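Notes for "Two Grippers, One Controller"
Teresa Pawlak, February 10, 2024

Slide 1. Say hello, thank Kipchumba for building the simulation. Skip the company history. Mention that questions can wait until slide 6.

Slide 2. What we compared. Stelix two-finger gripper against the Dalten one, same arms, same controller. 156 runs per gripper, all simulated. The real arms at Plemham don't come in until July, so nothing tonight is hardware data.

Slide 3. The task. Phone goes onto the blue square first, then onto the stand. Let people look at the layout before talking. Point out the stand on the left and the bubble tea on the right. The cup is there as clutter and the arms should leave it alone. 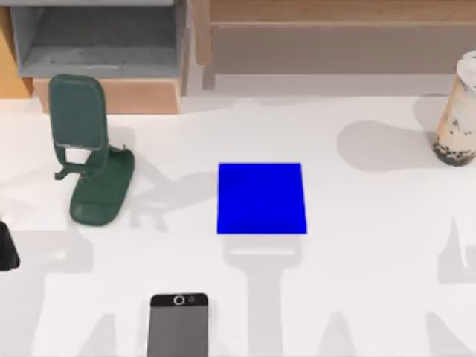
Slide 3: table view in simulation, arms out of view, shadows on the tabletop

Mention the shadows. Kipchumba kept them on for all runs. With shadows off, the camera model scored higher and we didn't trust it.

Slide 4. Results. Stelix missed the grasp 8 times, Dalten 52. Pause here. Most of the Dalten misses came in the first 50 runs, before we changed the closing speed. Say this clearly or someone will ask.

Slide 5. Placing. No real difference on the square. On the stand, Dalten was steadier because of the wider pads. Show the plot, don't read the axis labels out loud.

Slide 6. Next: repeat with the Thân controller, then hardware. Take questions. If asked about price, send them to Kipchumba.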